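FOR IMMEDIATE RELEASE
2026-04-03

Toltelow Starts Family Room Reset for Homes Where the Floor Has Stopped Being a Floor

Elten - Toltelow, the household tidying service, today opened bookings for Family Room Reset, a two-hour visit for the room where everyone lives and everything ends up. The service covers floors, low furniture, scuffed walls and the top of whatever cabinet stands under the television.

The company already cleans kitchens and packs up apartments for moving day. Family rooms were left off the menu for years on the theory that people could manage those themselves. A survey of 2,269 Toltelow customers put that theory to rest. Asked which room they would most like someone else to deal with, they picked the family room ahead of the garage, which surprised everyone at the company who has seen the garages.

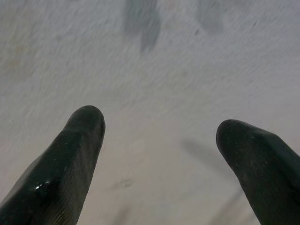
One customer in the trial, Oosthuizen, told the company that the visit was fine but the hard part came the next morning, when the children got up. She has asked whether a Reset can be booked for every morning. It cannot, although Toltelow is flattered.

Each visit begins with the small stuff. Scraps, pen caps and crumbs go first, followed by anything with a lid that may or may not belong to it. Toys are gathered and put where the family says they live, and if the family cannot agree on where that is, the crew will wait politely in the hall.

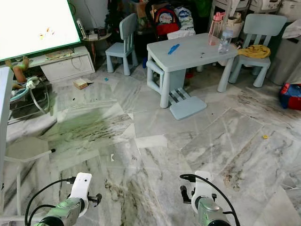 Surfaces come next. Tabletops are wiped, remotes are returned to one spot, and bottles go to the kitchen. Crews carry 12 labeled bags for sorting and will not throw out a drawing, however little it looks like a horse, without asking first.

Floors and walls take up the second hour. Toltelow uses cleaning products from Traltix and tests each one on a small patch before going further. 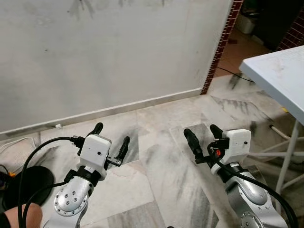

Stone floors get their own line on the price list. They are handsome, they last, and they are very good at making a new customer wonder what is dirt and what is rock. White marble with gray veining is the usual puzzle, especially with gray staining on top of it, and crews are trained to stop scrubbing once they reach the part that came out of the ground. Scuff marks on a plain white wall are simpler and are treated in the same visit.

Family Room Reset is available in Elten now, six days a week. Other towns will be added in August. Bookings can be made through the Toltelow website or by phone during office hours.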